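Best way to sort snacks on a wood table with a mesh basket?

Posted in Kitchen & Pantry, 2 replies

I'm tidying our snack supply at the break table. I have a gray plastic mesh basket and a wooden table with a lot of grain. Should the basket stay on the table, and will it mark the finish? I paid 21 for the basket at Murnero, so I'd like to keep using it.
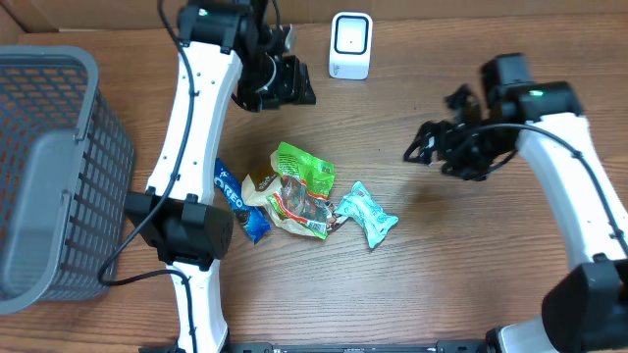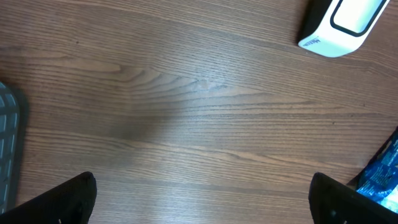
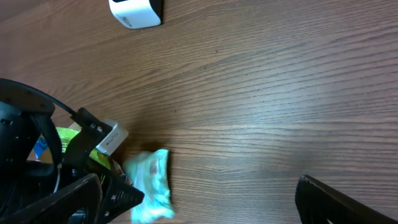
Same table in all three. The basket is in the first one.

rurkholm_pantry
Member, 800 posts

Keep it on the table, at one end, so the middle stays open. Stick felt pads under the corners. A hard plastic base can leave fine scratches when people drag it. Put bags in upright with the tops facing up and boxes flat at the bottom. If you have small packs, line the basket with a sheet of paper or they catch in the holes.

Wipe the table with a damp cloth and dry it along the grain. Skip the spray polish, it gets on the packaging.

cukau22
New member

I just use a drawer. Paredes sells dividers, no idea what they cost now. Mesh collects crumbs. You have to take it outside and shake it.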